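Keep Fewer Stuffed Animals, and Keep Them Properly

Most homes with a child in them have too many stuffed animals, and most of those animals are in bad shape. I think the two facts are connected. A family with 40 plush toys doesn't wash any of them. They sit in a net or a bin, the ones on the bottom go flat, and once a year somebody fills a bag and feels guilty about it.

My view is that a child should have as many plush toys as the household is willing to look after. In our house that number is nine. It used to be a good deal higher. We got there one November, when we moved from a house in Golau to a smaller apartment in Oltness and had to pay for every box.

The usual objection is that stuffed animals are harmless. They're soft, they're cheap, they don't have batteries. All true. But they take up more room than anything else a child owns, and they hold dust. A shelf of books can be wiped down in two minutes. A shelf of bears can't.

The other objection is sentimental, and I take it more seriously. People say you can't know which toy a child will miss. I found that you mostly can. You can see it in the wear. The toys that matter have thin spots on the ears and a seam somebody has sewn back up. The toys that don't matter still have the plastic loop from the price tag. We had a great many plastic loops.

Where I part ways with the strict declutterers is over what happens next. They stop at the bag by the door. I think the toys that stay deserve some work. Surface washing with mild soap, a towel to press the water out, a full day to dry, and then a brush. A soft brush is fine for short pile. Longer fur needs a wide-tooth comb and some patience. White fur needs it more often than brown, and anyone who buys a white plush for a toddler should know that going in.

Accessories are the weak point. Bows, scarves, felt leaves, little hats. They're often glued or held with a couple of stitches, and they fade or pull off long before the body of the toy gives out. I used to cut them off when they started to go. Now I think that's a mistake. A panda without its bamboo is still a panda, but a child notices, and a few stitches in matching thread would have saved it. Check the place where the piece meets the neck, and do it before washing.

Pandas are a good test of a plush in general. The black and white have to be separate pieces of fabric or the colors have to be very well set, and the joins between them are where cheap ones come apart. Turn one on its side and press the body. Good stuffing pushes back and the fur stands up again when you let go. 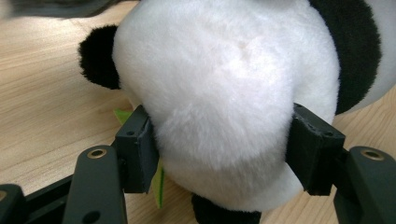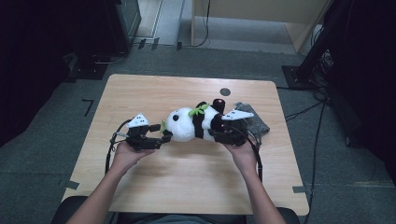
Photos: Mostetti. Both show the same kind of toy, a black-and-white plush panda with green trim.

I'd rather see one toy like that kept decently for ten years than a new one every birthday. The shops won't agree. Dinsa, the gift store near us, has a wall of them by the register, and I have bought from that wall more than once. I still do. Now one has to leave the shelf before another goes on it, and my daughter picks which.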